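# 终点村寄存处

Lastthorpe是魔王城前的最后一个村子。村里有一间旅店、一口井、一个存档用的石像,还有我的寄存处。旅店老板每天说同一句话:“再往前就没有床了。”他说得很沉痛,因为前面没有床,他的床就可以卖到三百金币一晚。牌子上写的是阿拉伯数字,300,写得很大,怕勇者不识字。

寄存处的生意没有旅店好,但比井好。勇者走到这里,背包里通常已经塞满了一路舍不得扔的东西:初始村的木棍,第一位国王给的通行证,吃了会中毒的蘑菇,吃了能解毒但味道更像中毒的蘑菇。他们把这些放到我的柜台上,说决战以后回来拿。我开收据,一式两份,我留一份,他们带一份去见魔王。

按规矩,收据背面印着一行小字:逾期不取,归本店所有。没有哪个勇者读过背面。正面他们也不太读。

那年八月来了一支队伍,总共两个成员。一个是勇者,这一点他进门就宣布了,虽然我问的是雨伞要不要放门口。另一个是史莱姆。

勇者大概十六七岁,披风比他高。他的剑是Quintana牌的,柄上还挂着吊牌,说明三十天内可以无理由退货。史莱姆是淡青色的,比一只南瓜略小,走路没有声音,停下来的时候会慢慢摊开,像一个人在别人家的沙发上越坐越不客气。

“我要存它。”勇者说。

我说活物另算。

“它算活物吗?”

我们一起看史莱姆。史莱姆吐出一个泡,泡破了。我在单子上写:活物,一件。
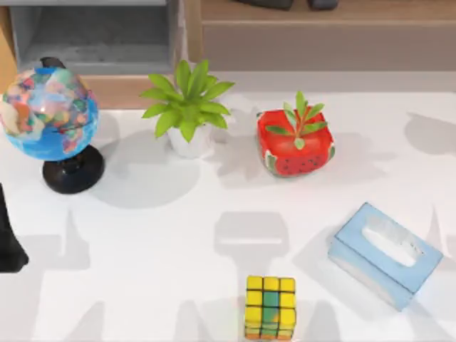 勇者解释说,前面是Tikgate,那道门只放人过去,不放怪物。他试过把史莱姆藏在披风里,门卫让他转个身,披风底下流出来了一截。门卫是个讲道理的骷髅,没有没收,只让他回来办寄存。我说那门卫自己也是怪物。勇者说他也这么指出了,骷髅回答说,他是站在门里的,严格讲没有过去。

“你们是怎么认识的?”我问。表格上有这一栏,叫“物品来源”。

勇者的讲法是这样的:在Skumholm的沼泽里,他独自面对一头可怕的魔物,鏖战三日三夜,魔物被他的气概折服,自愿追随。讲到“气概”两个字的时候他把披风甩了一下,打翻了我的墨水。

史莱姆伸出一小条触手,蘸着墨水在柜台上写字。它的字比勇者的好看得多。它写的是:他掉进泥里了,我把他推上来,他以为我在打他。

“它识字?”我说。

“它还会算账。”勇者说,语气有点不情愿,“路上的账都是它管的。”

我把“鏖战”划掉,在来源一栏填了“捡的”,至于谁捡的谁,表格没有问。

接着是估价。规定要求寄存物必须有价值,万一丢了好赔。勇者说史莱姆是无价的。我说无价在系统里等于零,保险费可以省,但丢了我赔零。他想了很久,把手伸进口袋,数出他的全部财产,放在柜台上。十三个金币,有一枚还是巧克力的。

“就按这个数。”他说,“我有多少,它就值多少。”

我干这行很多年,听过许多豪言壮语,大部分和拯救世界有关,听完没什么感觉。那天我低头找了一会儿印章,印章就在手边。

史莱姆在柜台上又写:巧克力那枚不算,是我买的。

登记号排到1155。我把木牌挂好,让勇者签名。他签名的时候占了三行,最后一笔拖到了免责条款上,从法律上说,他可能因此免除了我的一切责任,也可能因此免除了他自己的。我没有深究。

他走到门口,站住,背对着我们。我知道他要说什么,背对着人站住的勇者总要说点什么。

“如果我没有回来……”

史莱姆打了个嗝。它那天早上吃了勇者的一只袜子。

“……另一只在包里。”勇者说完就走了。

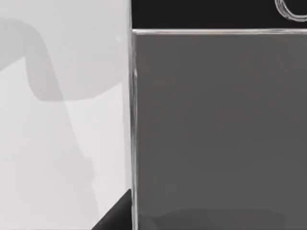
活物寄存的头一晚最难办。狮鹫会叫,曼德拉草会装死,有一回一只宝箱怪趁夜里吞了隔壁的宝箱,第二天两家主人都来认领,我只好请他们各分一半牙齿。史莱姆倒不吵,问题是放哪里。放架子上它会流下来,放抽屉里它会流到下一个抽屉里,和别人的勋章混在一起。后来我想起库房里那只透明的大容器,上沿一线银白,亮得像刚开过刃,里头空空的,什么也没有。我对史莱姆说,委屈你住这个。它绕着走了一圈,在地上写:别人看得见我。我说是的。它写:我也看得见别人。我说这也是的。它考虑了一下,写:那扯平了,窗户朝哪边?

窗户朝魔王城。村里所有的窗户都朝魔王城,是当年建村时的一项旅游规划。

之后的日子,史莱姆白天在柜台上帮我对账,晚上回去摊着,面朝窗户。它对账很快,第一天就发现我把一位圣骑士的假牙登记成了圣物,第二天又发现这件假牙确实是圣物,是圣骑士在别处冒领的。村里的人渐渐习惯了它。旅店老板来借过它一晚,说客人嫌床垫硬。史莱姆回来以后写了一张三百金币的账单,让我给他送去。老板付了,付的时候说了那句“再往前就没有床了”,我听着像在哭。

它唯一的毛病是看不懂气氛。有位女祭司来取亡友的盾牌,在柜台前掉眼泪,史莱姆贴心地递上手帕,又贴心地递上逾期费清单。女祭司看了清单,眼泪就停了。所以我至今也说不准,它是看不懂,还是看得很懂。

魔王城那边时不时有闪电。紫色的是魔王在放大招,白色的是天气。史莱姆每次都从柜台上竖起来看,看完再摊回去。我问它担不担心。

它写:不担心。他走路会踩披风,魔王猜不到他往哪边倒。

过了一会儿,它把这行字擦了,擦得很慢,又去核对那一摞已经核对过的单据。

第几天我没有记,反正旅店换过一次床单。傍晚门开了,进来的是Tikgate的骷髅门卫。他摘下帽子,我心里一沉,随即想到他进屋一向摘帽子,他在这方面比活人讲究。

“有人托我带个话。”骷髅说,“不过我得先看收据。”

我说收据一份在我这里,一份在那孩子身上。

“那份也在我这里。”他从肋骨之间抽出一张折得很小的纸,摊到柜台上。

我没有说话。史莱姆也没有写字。它从柜台那一头流过来,盖在那张收据上,透过它的身子还看得见上面那个拖得很长的签名,变得比原来更大,也更难看。

“他怎么样?”我终于问。

“谁?哦。”骷髅说,“他在门口排队。出城也要查验,有规定的。他让我先来问一声,收据背面印的那行小字是什么意思,他说他在魔王城等候室里闲着没事,第一次读了背面,读完就不太放心,要我赶紧来说,他没有逾期,他不是不要了。”

“魔王呢?”

“还在等候室外面换衣服。换了很多天了。”骷髅压低声音,“听说他新买了一件披风,太长,出不来。令郎——”

“不是我儿子。”

“那位勇者就说他先回来一趟,取个东西。魔王隔着门表示理解,给他开了张条子,凭条再入场不用重新打小兵。”

史莱姆从收据上挪开。纸面湿了一角,正好是免责条款那里,字全化了。它蘸了墨水,在柜台上写:Tikgate不让我过。

骷髅凑近看了看,清了清不存在的嗓子。他说他回去翻过规章,规章上写的是“怪物不得入内”,而贵店单据上登记的是“活物,一件”,物件是可以随身携带的,他个人认为没有问题。另外他还想请教,店里是不是有一副假牙。

我说有,逾期了。他试了试,说略大,但要了。

勇者是天黑以后到的,披风少了一截,跑得满头汗,进门就宣布他是勇者。我说我知道,伞放门口。他说没有伞。我把1155号木牌摘下来,放到柜台上,让他交寄存费。

他翻遍了口袋,押金还在我这里,他身上一个子儿也没有,只有魔王的那张条子。史莱姆把算盘拨了一遍,推到他面前,又从账上把自己这些天的工钱扣出来,两边一抵,我还倒欠他们一枚。

我从抽屉里找出那枚巧克力的。天气热,已经有点软了。史莱姆把它掰开,大的一半给了自己。

“另一只袜子你吃了没有?”它在柜台上问。

勇者说那是他的袜子,他为什么要吃。史莱姆对这个回答好像不太满意,但还是顺着他的靴子爬了上去,在他肩膀上坐定,开始往下流。

我让他签收。这一回他签名只占了两行,签完还把收据翻过来,从头到尾把背面念了一遍,念得很响,有三个字念错了。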